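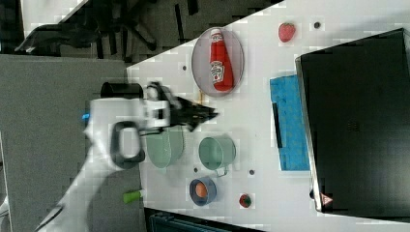

Ketchup bottle on the tray, with cups, bowl and sponge on the white table.

Projects > Student Reports > Sorting a Play Kitchen Table

Our project at Dratley looked at how a mixed set of kitchen things should be laid out for a tidying task. The full Mernham list has 14 items. We wanted a layout that younger pupils could copy without help.

In September we put everything in the middle, and the toy fruit got lost behind the cups. For the second layout we moved things outwards – the ketchup kept its place at the back, lying down.

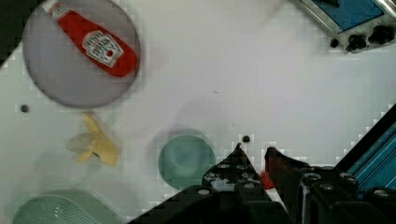
Leaving more of the table clear made it easier to see what still had to be put away. Small food pieces were the hardest to place, as they have no obvious home once the bowl is taken. We would give them a dish of their own next time – a shallow one.

The written instructions came to 328 words, too long for the age group.

Related reports
Labelling Shelves at Wornville
Packing a Lunch Box in 9 Steps
The Arriaga Cupboard Survey

Contact the projects office | © Dratley Student Projects | Back to top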